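Plank tabletop

A plank tabletop is a table surface made from solid boards laid side by side and joined along their edges. It is distinguished from a veneered top, in which a thin sheet of wood is glued over a core, and from a slab top, which is cut in one piece from a single log.

Construction

Boards are planed to a common thickness, and their edges are straightened before gluing. Makers often alternate the direction of the growth rings from one board to the next to limit cupping across the full width. Long boards may be aligned with dowels, splines or loose tenons, although a well-fitted glue joint between long-grain edges is generally as strong as the wood around it.

Wood swells and shrinks mainly across the grain. A wide top must therefore be free to move on its base, and is attached with slotted brackets, wooden buttons or figure-eight fasteners. Screws driven through tight holes can cause the top to split during the heating season.

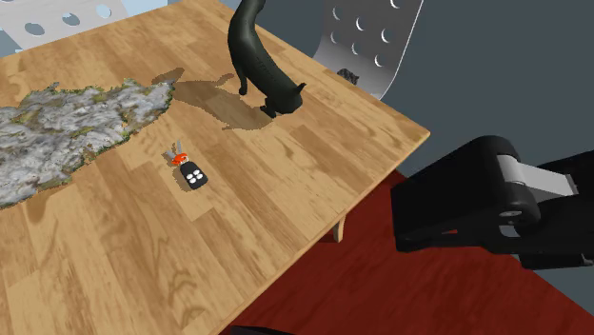
A breadboard end is a narrow strip fixed across the ends of the planks to keep them flat. It is glued only at the center, and the outer pegs pass through elongated holes. In dry months the strip may project slightly past the edges of the top.

Figure and defects

The visible pattern of a board depends on how it was sawn. Flat-sawn boards show arches and broad curves, while quarter-sawn boards show straight, narrow lines. Knots mark the places where branches grew from the trunk. Sound knots are usually left in place, and loose ones are filled or cut out.

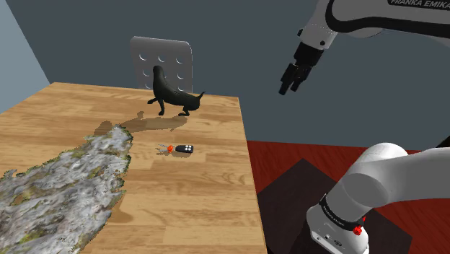 Tabletop with parallel boards and darker grain streaks (computer rendering)

Finishing

Common finishes include drying oils, hard wax oil, shellac and varnish. Oils are easy to repair but offer limited resistance to standing water. Varnish forms a thicker film, and damaged areas normally have to be sanded before recoating. The underside should receive the same number of coats as the top so that both faces exchange moisture at a similar rate.

See also

Breadboard end
Edge joint
Trestle table
Wood movement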